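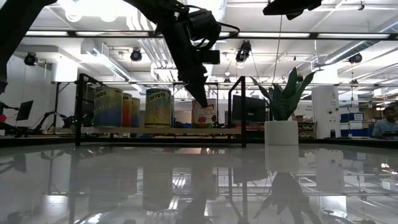
By Kerstin Heitmann, Trallumo Communications
October | For immediate release

Trallumo Revises Date Coding and Lot Records for Canned Vegetables and Soups

Trallumo, a supplier of shelf-stable foods to independent grocers, has completed a revision of the date coding and lot record system used for its canned vegetables and soups. The new code format applies to all cans packed from October onward. Cans carrying the earlier format remain valid for sale until the date printed on them.

The revised code is printed in two lines on the can end. The first line gives the best-by month and year. The second line gives the packing site, the production line and the lot number, in that order. Under the earlier format, the site and line were recorded only on the outer case, and a can separated from its case could be traced to a packing day but no further.

"A store that opens a case and stocks the shelf usually flattens the case the same morning," said Hartmut Schmieder, head of product records at Trallumo. "Once that happened, the site and line were gone. Moving them to the can end was the main purpose of the work."

The change followed a review of 1529 trace requests received from stores and distributors. Of these, 556 could not be answered to the level of a single production line. Most of the incomplete answers concerned mixed shelves, where cans from several deliveries had been combined. The remainder involved codes that were smudged, printed across the seam or partly covered by a promotional sticker.

To address print quality, the company has changed the position of the code. It now sits inside the raised ring of the can end, clear of the rim. Character height has been increased, and the letters O and I are no longer used in lot numbers. Line operators check a printed sample at the start of each run and again every 20 minutes - the same interval already used for seam inspection.
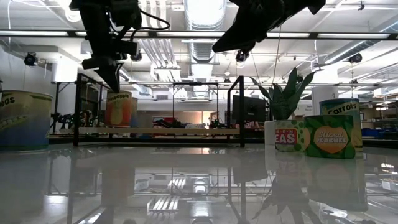

Stores do not need to change their receiving software to accept the new cans. The product barcode is the same, and the case label continues to carry the full lot record. Stores that key in lot numbers by hand will need to allow 2 more characters in the lot field. Customers using the Latetar inventory package can do this from the settings page. Customers using other packages should contact their software supplier.

Recall notices will also change. Notices issued under the new system will list the packing site and production line alongside the lot number, which should reduce the quantity of unaffected stock pulled from sale. Notices for cans in the earlier format will continue to be issued by packing day.

Distributors Fuchs and Fostier tested the revised format before release. Zanele Potgieter, warehouse operations manager at Fostier, said the test covered receiving, order picking and returns. "Returns were where we saw a difference. Loose cans come back without a case, and we can now log them to the right lot at the bench," she said.

A reference sheet showing both code formats is supplied with October deliveries. Additional copies are available on request.

Technical questions: Timo Vogler, Product Records
Media questions: Kerstin Heitmann, Communications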